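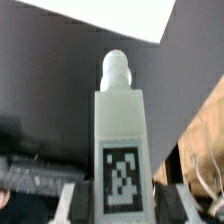

The Kaltville town council voted Sunday night to put the firearm storage ordinance on the ballot instead of passing it outright. I went because I own three rifles and a shotgun and I figured I should hear it for myself.

The hearing started at seven and ran past eleven. The draft says any gun in a home with a minor has to be locked up or fitted with a trigger lock when the owner isn't carrying it. A first violation is an $80 fine. A second one is $700, and that is the part most people came to talk about.

Kirstin Niven wrote the draft. She told us it was modeled on the one Falley passed, with the inspection language taken out. I read both on my phone while I waited for my turn and she is right, there is no inspection language. The police could only write a citation after something else brought them to the house.

Gregor Guthrie spoke against it. His point was that a retired couple whose grandkids visit twice a year would be covered on those two weekends and might not know it. I thought that was fair. The draft says "present," and it doesn't say for how long. Niven said she would look at the wording, but now that it's headed for the ballot I don't know if she can change it.

I already keep mine in a cabinet. I bought it secondhand from a man over in Platov and it took two of us to get it down the basement stairs. So the law wouldn't change much for me. I still don't like the $700, and I said so in my two minutes.

The petition that forced the vote needed 2,000 signatures and got 3,569, which is a lot for a town this size. People signed it for both reasons, as far as I can tell. The full text is at the clerk's office on Eklund Street, and they'll make you a copy if you ask.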